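Finish bench notebook, 16 May 2025

Hardwax oil on oak, abrasion and water spotting, second round. First-round panels went to Endside and are not repeated here. Purpose of this round is to see whether the second coat can go on at 16 hours instead of 24 without losing hardness.

Panels: 4, all cut from the same Nimmont board, sanded to 120 on the bench and finished by hand with the grain. Panels A and B got the 24-hour interval, C and D the 16-hour. Oil is the Disus satin, same can throughout, stirred before each coat. Applied with a white pad, left 15 minutes, excess wiped with cotton rag. Rags into the water bin.

Taber run on A and C, 400 cycles, then weighed. C lost slightly more than A, but the spread between the two faces of A is nearly as large, so I am not calling it a difference. Verena Moser thinks the balance was drifting. I re-zeroed and got the same reading on A, a slightly lower one on C. Both are entered on the loose sheet at the back.

Water spots on B and D: covered drops, 2 hours, blotted. Pale ring on D, gone by the following morning. No ring on B.
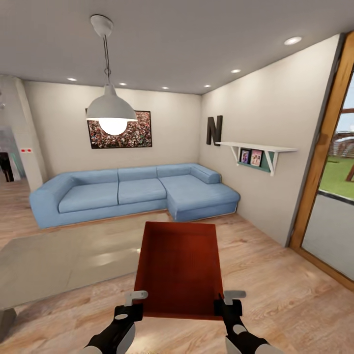 Does the shorter interval change the sheen?

Not measurably. Gloss at 60 degrees was within the meter's repeatability on all panels, and the D ring did not leave a dull patch once it had cleared.

Conditions need more attention than they got. The humidity logger stopped during the first coat, so the 16-hour figure is only good for whatever the room was doing that night. Bachmann sheet allows a shorter interval with moving air. We had the door shut.

Lindalva Bittencourt asked about board direction for the larger layup. Diagonal laying wastes more at the walls and makes buffing awkward, as the machine wants to follow the seams. My preference is to buff along the boards in long passes and do the edges by hand. Any cross-grain pass with the coarse pad shows under low light after oiling. 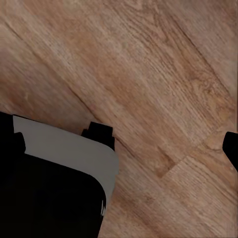

Plank floor, diagonal run, grain along the boards.

To do: repeat C and D with the logger working. Set the balance on the stone slab before weighing. Order 900 g of the satin, same batch if they still have it. Full layup not before July.

Recent entries
Pad wear on the small buffer
Oak moisture readings, rack 2
Endside panels: packing list
Balance check and zero drift
Rag bin procedure, revised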